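Prilldale shop gives the small pumpkin a month to itself

PRILLDALE, October. Hekix, the homeware shop on Lyons Row, is putting its small pumpkins on sale this month, and would like it known that they can't be carved. Customers have tried. The shop has seen the results and was polite about them.

The Flokano range is meant for tables, shelves and the windowsill where the post piles up. It runs to 82 pieces, all squat, all ribbed, and no two quite the same colour. Prices start at £7, or £50 for a set of nine, which the shop admits is a lot of pumpkin for a small flat.

"People come in for one," said Sunita Okafor, who buys for the shop. "They put it on the kitchen table, it looks lonely, and they come back. We don't discourage this." 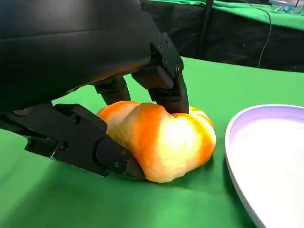

The orange and yellow ones have sold best so far, with green a popular choice for the cloth or table underneath. Okafor suggests keeping them low and off to one side, so that guests can still see each other, unless the guests would prefer not to.

Adwoa Gbeho will be running free table-dressing evenings in the shop throughout October, starting at 7pm. There is room for roughly a dozen people if they all tuck their elbows in. Tea is provided. Pumpkin soup is not, despite several requests.

Anything left on the shelves in November will be sold at half price and described as a winter squash.

Press enquiries and requests to borrow pieces for photographs should go to Marisol Schumacher at the Hekix shop, Prilldale.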